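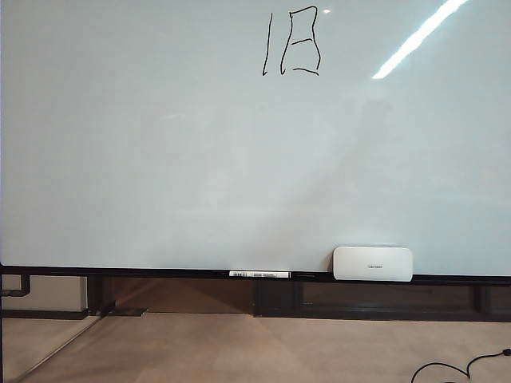 How long should I let a new cotton wick sit before the first puff?

Hiba Sfeir
I just got a Leris tank and I'm so excited to get off cigarettes for good! The leaflet only says "prime before use." I bought a bottle of the Randulo mint to go with it. Does the wait change with thicker liquid?

Nizar Obeidat
Put a few drops straight onto the cotton first, then fill the tank and leave it standing for ten minutes. With a thick liquid I'd give it fifteen or even twenty. I ruined 3 coils in my first week by rushing, and that burnt taste never comes out of them, so it was straight in the bin every time. Start at the lowest wattage printed on the coil and creep up. You'll love it once it's dialed in (mint is so good on a fresh coil!). Congrats on quitting, by the way!

Noura Sabbagh
ten min is fine. i do 5

Yupin Limsakul
Great advice from Nizar! One thing to add: take a few gentle pulls without pressing the button, which draws the liquid into the wick. Don't overdo it or you'll flood the coil and get gurgling. If that happens, take the tank off, wrap a tissue around the bottom and blow through the mouthpiece. I've been on the same Leris since February and my coils last more than 3 weeks now, even with sweet flavors. Also check the little rubber ring at the base when you swap coils, mine stuck to the old one and I got liquid all over my jeans!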